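Blocks, Bold Colors and a Good Tablecloth: A Talk with Shuzhen Mao

Shuzhen Mao answers the first question before I have my notebook open. Yes, she says, the tablecloth comes first. It always comes first.

"People start with the toys and the shelves and then they throw something gray over the table at the end," she says. "I want to grab them by the shoulders! The table is where everybody's eyes are all day."

Mao picks fabrics and surfaces for workrooms, play corners and craft tables, mostly under the name Plusden, the little studio she started with her friend Yuxi Guo. She talks fast and with her hands, and when she gets to a print she loves she has to stand up. The one she is standing up for today is the Mondrian-style cloth, the kind with thick black lines and panels of red, yellow, blue and white.

"I was 8 when I first saw that pattern, on a shower curtain at my aunt's place," she says. "I used to stand in the tub and try to follow one black line all the way across without getting lost. I still do it with the cloths. Shaohua Tan, who sews our edges, caught me doing it with my finger last week."

I ask if it isn't a lot of pattern for a place where people are trying to get something done. She loves this question. She has clearly had it before.

"It's a lot of color, but it's calm color, because the lines hold it. Every red knows where it stops. A floral print that size would drive me up the wall. With this one you can say to somebody, put it on the yellow, and they know what you mean. Try doing that with paisley."

The other half of her setup costs nothing. Mao keeps flat sheets of plain brown cardboard and lays one over the cloth wherever the handling is going to happen. She doesn't line it up with the pattern, either. A bit of an angle looks friendlier to her, and the corners of the colors showing around it are, in her words, "the best part of the whole table."
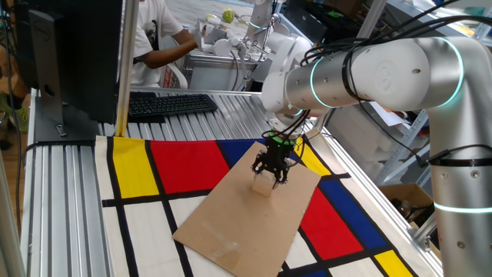
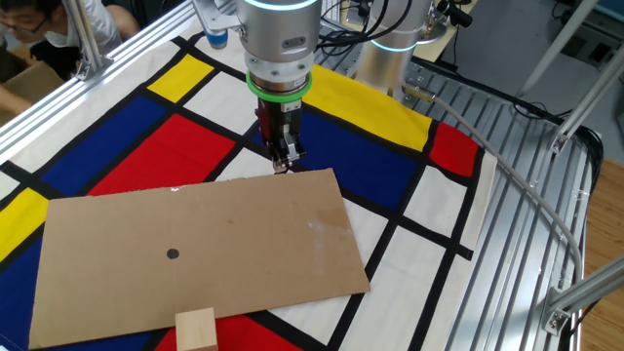

Wooden blocks are her favorite thing to put on top, and she gets a little dreamy about them. Plain ones, pale ones, no paint and no letters. She has a tin of 33 at home that came from a neighbor, Bhupendra Dubey, whose kids had outgrown them, and she has turned down several offers to trade them for a nicer set.

"What nicer set? They're blocks! A pale block on brown cardboard is lovely and quiet, and then right next to it there's this huge red. You look at the block more because of it. I could have bought the Oltora ones with the rounded edges, and they're fine, I've held them, but I like a corner you can feel."

Does she replace the cardboard when it gets marked? Sometimes. Hussam Kassab, who shares the workroom with her on Davbridge Street, would swap it every few days if she let him. Mao likes it with a few scuffs.

"A new sheet makes people careful in a way I don't enjoy. They put things down like they're in a museum. Once it has a scuff or two they relax. When a sheet gets soft in the middle or starts to curl, then okay, Hussam can have his way."

On washing she is practical. Cold water, inside out if it's a sewn cover, and hang it so the black lines run straight up and down, or it dries crooked and you'll see it forever. She irons from the back. She lost a cloth in August to a hot dryer and is still sore about it; the white panels came out pink on one side and she ended up cutting it into 3 cushion covers.

"They're very good cushions," she says. "I'm sitting on one."

I ask about size, which is what most people write to her about. She likes a cloth that goes a little past the tabletop without hanging in anybody's lap. For a long table she would sooner have one wide piece than two with a seam, as the lines never meet up quite right and then you can't stop looking at them.

Next on her list is a round table, and she is delighted and worried in equal measure. Straight lines on a circle! Yuxi thinks it can't be done. Mao has already drawn it on the back of an envelope, and she turns it around so I can see.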